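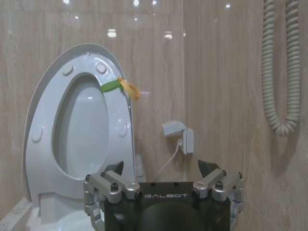
FOR RELEASE: Fri 23 September

Wudlow Lab shares new results on teaching robots to handle toilet seats

Hi, I'm Sidra Memon, and I lead the home tasks group at Wudlow. I'm writing this release myself because our press person is on leave, so please forgive me if it sounds more like a letter (my colleagues say all my papers do too!).

Today we're putting out the results of Vornusska, our method for teaching a robot to move hinged things in a bathroom using only what it sees from its own wrist. Toilet lids and seats are the main test. I've been asked many times why we didn't pick something more glamorous, and my answer is that cleaning a bathroom starts with the seat. It's also a lovely hard problem. The seat is white, the lid is white, the bowl is white, and the tiles behind them are often shiny enough to throw the ceiling lights right back at you. Most of the tricks we use for finding an edge in a kitchen fall apart in there.

So what did we do differently? Older systems, including our own earlier one, Esen, tried to build a full 3D model of the toilet before moving. Vornusska skips that. It looks for the rim between the two fingertips, guesses where the hinge line must be, and keeps fixing that guess as the arm moves along its arc. If the guess starts to drift, the arm slows down and looks again. That's pretty much the whole idea – the rest is a lot of careful training.

For the training we recorded 1769 lifts and lowers, with people guiding the arm by hand. We then ran 400 test trials on seats the system had never met. Vornusska finished 371 of them without help. The other 29 failed, and I'd like to talk about those, as they taught us the most. The largest group were slips at the start, where the fingertips closed a little too high on the rim and slid off. Next came cases where the arm picked up the lid and left the seat behind. A few were early stops, where a bright reflection on the tile got mistaken for an edge.

We also tried sticking a small colored marker on the rim of some seats, to see how much an easy target would help. It helped with the slips and did very little for the lid and seat mix-ups. I was surprised by that, and I lost a lunch bet over it.

A few limits, before anyone asks. We haven't tested soft-close hinges in any serious way. We haven't tested padded seats at all. The arm is slow, slower than I'd like, and every trial was run with a person standing by a stop button. Please don't write that robots are ready to clean your bathroom next week!

Our partners at Huanca helped us set up the test bathrooms and will run the next round of trials with us, beginning in December. That round adds cabinet doors and shower screens, plus wiping the rim once the seat is up.

The paper and the 1029 recordings we've been cleared to share are available on request from the Wudlow press desk. Reporters who'd like to watch a session are welcome – just write to the desk with a couple of days that suit you, and wear shoes you don't mind getting splashed.

Contact: Sidra Memon, home tasks group, Wudlow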